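How to split a long demonstration into stages before you train on it

This is a walkthrough of the method we have settled on in the Gamham group for two-arm table-clearing tasks, written up so that new folks don't have to learn it by standing behind my chair. You will need a set of recorded demonstrations, the gripper signals that go with them, and a quiet afternoon (I like Thursday, when the lab empties out early). If you have never recorded a demonstration before, read Mirsad Omerović's setup notes first and then come back. I'll still be here!

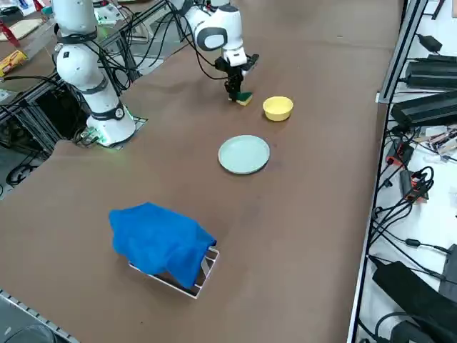
Page last changed: September, by Gemma Nuttall

Step 1. Write down your stages in plain words.

Before you open any data, write each stage as a short sentence with one verb in it. "Grip the sponge" is a fine stage. "Deal with the sponge and the bowl" is two or three stages hiding in a coat, and it will come back to bother you when two people label the same episode and disagree. Our list for the full task has 13 stages, and I'd be nervous about going much longer.

Step 2. Let the gripper find the first cuts.

Run the cutting script over the gripper opening signal. It places a boundary wherever the fingers start to close or finish opening. Set the minimum stage length to 30 time steps, or else every little squeeze and re-squeeze turns into a stage of its own — I lost a whole evening to that once.

Step 3. Fix the cuts by hand.

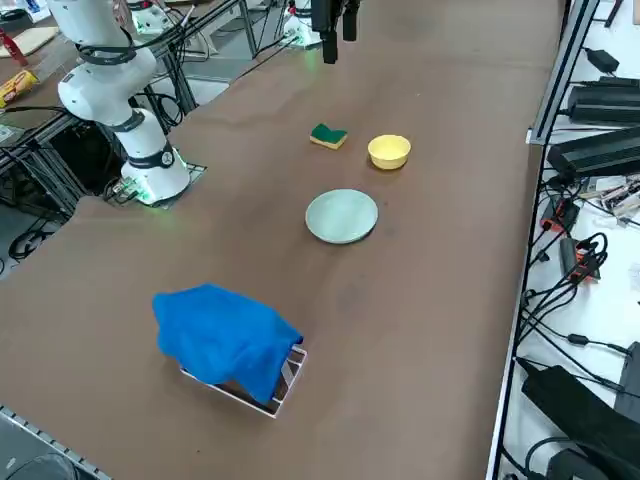 Boundaries are a matter of judgment, and the rule I ask everyone to follow is to cut at the last moment when the arm could still reasonably go somewhere else. That means looking at the objects as well as the signals. With the sponge, the bowl and the mint-green plate sitting in a loose triangle, a gripper hanging over the far side of the table could be headed for more than one of them, so leave those time steps in the "approach" stage and don't name a target yet. Once the motion clearly commits, start the next stage there.

Step 4. Train with the stage label as an extra input.

Use the Latham config and change only the label field. We train on 300 episodes with a small stage predictor alongside the policy, and the predictor gets its own loss. Please resist the urge to tune both at once. Get the predictor steady on held-out episodes, freeze it, and then go back to the policy.

Step 5. Compare against the plain version.

Always train an unlabeled policy on the same episodes, with the same seeds. In our runs the staged policy did better on the long tasks and made no difference I could measure on single pick-ups, so if your task is short you may be able to skip all of this and go home early. The comparison sheets are in the Doltstead folder, and the Nikolaidis script will fill in the table for you as long as your run names have no spaces in them.

If your two arms move at the same time, label each arm separately and merge the labels afterward. I have a longer page on that in the works, and until it's done you are very welcome to come and ask.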